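Zestton Bronance Leather Motorcycle Jacket

Supplied in the United Kingdom by Drolport
Product page last revised 6/23/20

The Bronance is a waist-length riding jacket in full-grain cowhide, intended for road use on standard, roadster and retro machines. It replaces the earlier Zestton Antunes, which was withdrawn from the range in April. Riders who own an Antunes should note that the sizing has changed and that the two jackets do not share a liner.

The outer shell was drawn up by Hélder Seixas and follows a plain café pattern with a short stand collar, a straight front zip and no external badges. The sleeves are cut with a forward bend so that the cuff stays over the glove when the rider's hands are on the bars. Stretch panels are fitted under the arms and across the small of the back. 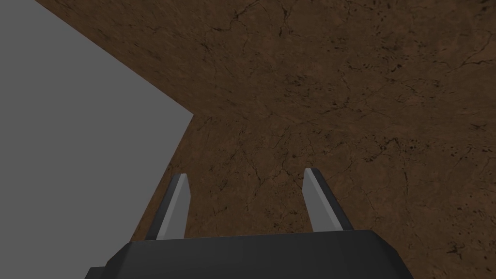 Protection

Pockets for armour are provided at the shoulders, elbows and back. Shoulder and elbow pieces are included in the price. The back protector is sold separately and must be ordered in the size that matches the jacket. All main seams are double stitched, with a third hidden row at the shoulder and along the outer arm.

The armour pockets open from the inside and close with hook-and-loop tape. Armour should be taken out before the jacket is cleaned and put back with the curved face outwards.

Lining and comfort

The fixed lining is cotton mesh. A quilted inner waistcoat is supplied and may be zipped out for warmer weather. Two vents at the chest and two at the shoulder blades can be opened with gloves on. The jacket is not waterproof, and Drolport recommends that a separate oversuit be carried on longer journeys.

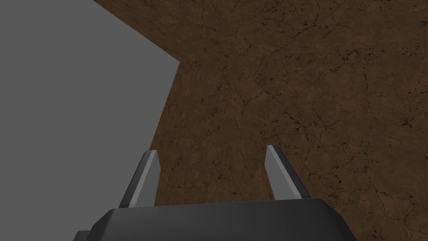
A connecting zip runs across the rear hem and will join to any Zestton trouser made for the same fastening. A second half of the zip is packed in the inside pocket for riders who wish to have it sewn into trousers of another make. Drolport does not carry out this work.

Care

Wipe the leather with a damp cloth after riding and allow it to dry on a broad hanger away from radiators. Apply a neutral leather cream at the start and end of the season. Do not machine wash, tumble dry or iron. Small marks and changes in shade are natural to the hide and are not treated as faults.

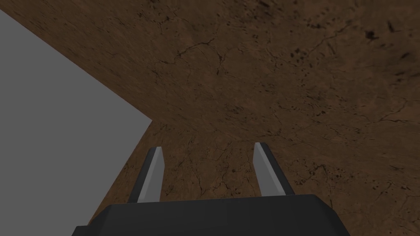
Sizes and ordering

The Bronance is made in seven sizes. Measurements should be taken over a thin shirt, at the fullest part of the chest, with the arms relaxed. Customers between two sizes are advised to choose the larger if they intend to wear the waistcoat. Orders are normally sent out within 7 days. Made-to-measure sleeves are available on request and may add up to 20 days.

Returns and repairs

Unworn jackets may be returned within 30 days of delivery, with all labels attached and the armour in place. Altered jackets cannot be exchanged. Requests for zip replacement, relining and crash inspection should be addressed to Emese Magyar in the repairs office. Trade enquiries are handled by Carter Lavoie.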